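# Where to start with long TV dramas if I only have short evenings?

**Jaxon Boychuk**

Hello all. My wife and I finished our first foreign drama in August and now we want another one. I have a newborn at home, so I can watch maybe one episode in the evening, and I fall asleep if it is slow. I have seen that some family series have 220 episodes. Is it worth to start such a thing? We like romance, but not when everybody cries all the time. Subtitles are fine.

## 2 replies

**Vidar Bakke**

I would begin with "Avonby". It has 48 episodes, each of them quite short, and the story really ends. The couple meets in a flower shop, and the first six episodes are the best ones, in my opinion. The middle part is weaker, because the rich uncle comes back and the writers did not know what to do with him. You can skip the wedding of the cousin.

My wife liked it so much that we had flowers on the table for the last episode.
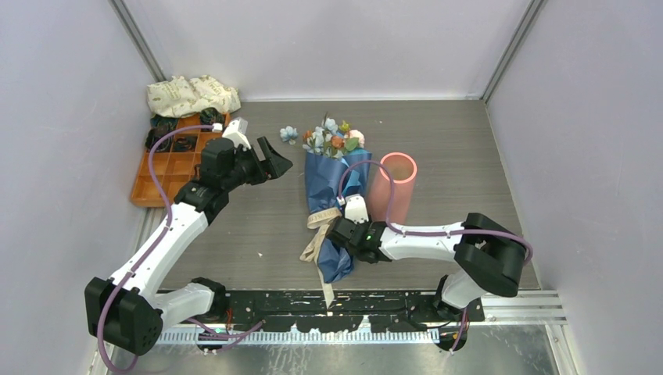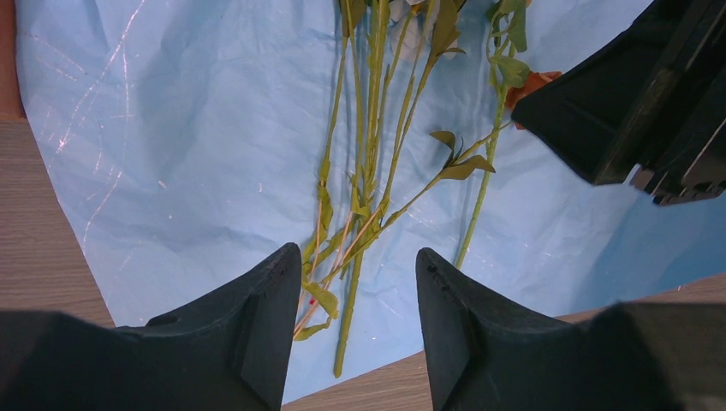 ### What I would leave for later

- "Hiebert": beautiful music, but up to 375 episodes if you count the special ones.
- "Birnoreck": only for people who enjoy court cases. The lead actress is very good, the lead actor is not.

Please check also if the subtitles are complete before you begin. With "Birnoreck" they stopped for me in the middle of the trial.

**Kirsten Hawthorne**

Avonby, yes. Don't skip the cousin's wedding though, the letter is in it!!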